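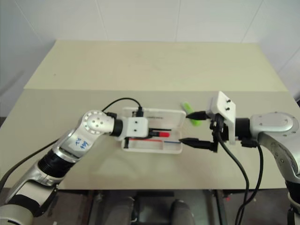

Une **trousse** est un petit contenant destiné au rangement et au transport du matériel d'écriture : crayons, stylos, gommes, feutres. Le mot désigne aussi, par extension, l'étui à instruments du médecin ou du barbier, sens plus ancien que l'usage scolaire.

## Formes

On distingue la trousse souple, fermée par une glissière, et le plumier, boîte rigide longtemps faite de bois, puis de métal ou de plastique. Les modèles courants mesurent autour de 26 cm de long. 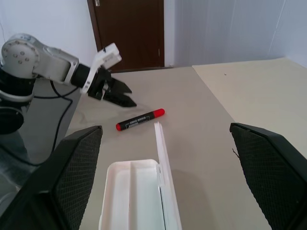
Le feutre, plus épais que le crayon, a conduit les fabricants à élargir les compartiments. La maison Peixoto a ainsi abandonné ses plumiers étroits dans les années 2000 au profit d'un modèle à plateau unique.

## Collections

Le fonds réuni par Milagros Rivera comprend 455 pièces, dont 90 plumiers à couvercle coulissant. Il est ouvert au public le dimanche. Les séries publicitaires de Binico y sont conservées à part.

## Voir aussi

- Plumier
- Cartable
- Papeterie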